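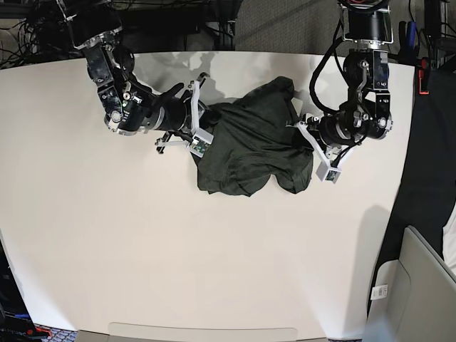
Girner takes the old Fleviten shop, and the corner gets its lights back

June 23, 2022

The unit on the corner of Fung Street, which has been about to be let for as long as most of us have worked here, has been let. Girner, the clothing repair and alterations business, has signed for the whole of the ground floor and a slice of the basement. We acted for the landlord, Flasier Estates, and we would like it noted that we never lost faith, although we did at one point lose the keys.

Regular readers will know the shop. Fleviten sold lamps there until it moved out to the retail park, and the name is still on the fascia in letters of a size nobody would now get permission for. They are coming down. We have had two enquiries from people wanting to buy them and one from a person who wanted only the V.

The space comes to 76 square metres at street level, with a return frontage on the side road that is worth more than it looks on the plan. The basement is dry, has a proper staircase and is tall enough to stand up in, three things that agents' particulars in this town do not always manage to say together. Girner will use it for storage and for the work waiting to be collected, of which we gather there is always a great deal. People will pay to have a coat relined and then leave it there until the weather turns.

The lease is for ten years with a tenant's break at the fifth, and there is a rent-free period at the front to cover the fit-out. We are not publishing the rent. The landlord got less than it asked for in March and more than it was offered in March, and both sides have described the result to us as disappointing, so it is probably about right.

There was competition, of a sort. Over the course of the marketing we took 217 enquiries on the unit. A fair number wanted to know whether the flat upstairs was available (it isn't, and it wasn't the last time either). Several wanted a vape shop, which the landlord would not have. One caller wished to open a restaurant without any cooking in it, on account of the extraction, and we spent longer on that than we should have. In the end 2 parties made offers in writing, and Girner's was the one that came with accounts attached.

For anyone with a shop to let nearby, a few things from this one may be of use.

Small service trades are doing the viewing at the moment. In the past year the people walking round our shops with a tape measure have mostly been barbers, dentists, menders of one thing or another and a man with a great many aquariums. They want modest units, they want to be near a bus stop, and they read the repairing clauses properly. If the roof is doubtful, say so early. They will find out, and then you will be negotiating about the roof in the same week you had hoped to be exchanging papers.

Business rates come up in the first phone call now. They used to come up in the third. Have the figure ready, and the date of any change to it, and do not tell a prospective tenant that relief is "pretty much automatic". We have heard that phrase used, though not in this office since we had a word.

Empty windows do more harm than landlords like to think. Flasier paid to have the glass cleaned and the old display lights put on a timer over the winter, at a cost it complained about at some length, and viewings picked up. We can't prove the one led to the other. We did send the invoice round again with a note.

As to the corner itself, Girner's arrival leaves a single vacancy on that side of Fung Street, the narrow one beside the bank that used to be a travel agent and still has a poster of somewhere sunny in the back office. The asking rent has been reviewed and the word "reviewed" is doing honest work there. It would suit an office, a treatment room or a very thin café. The particulars have been redone with new measurements, the old ones having included a cupboard that belongs to the bank.

Fit-out at Girner begins once the landlord's licence is signed, and the solicitors tell us this is imminent, a word they have been using since the spring. There will be a skip in the loading bay for a while. Neighbouring shops have been written to, and deliveries before nine should not be affected. The contractor has promised to keep the pavement clear and to stop drilling over the lunch hour, after representations from the sandwich shop.

If you would like the details of the unit by the bank, or would like us to look at something of yours that has been sitting empty, ring the office or come up the stairs. The bell does not work but the door is usually open.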